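Progress report to the Adomaitis Fund, June
Prepared by Liis Venckus, Onham Records Project

In this period we received 152 incident files from the Onham police archive and indexed all except 14. The missing ones are still with the court, and Karabo Mnguni writes to the clerk every month.
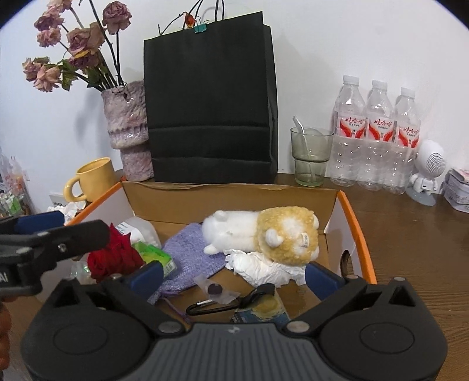

Redaction goes slower than we planned. Witness names must be removed by hand — the software misses handwritten notes. Valdis Pētersons now checks each page a second time. We ask to move up to 1,000 from travel to scanning.

Recent reports
Skarora: access to court exhibits
Trisora: emergency call logs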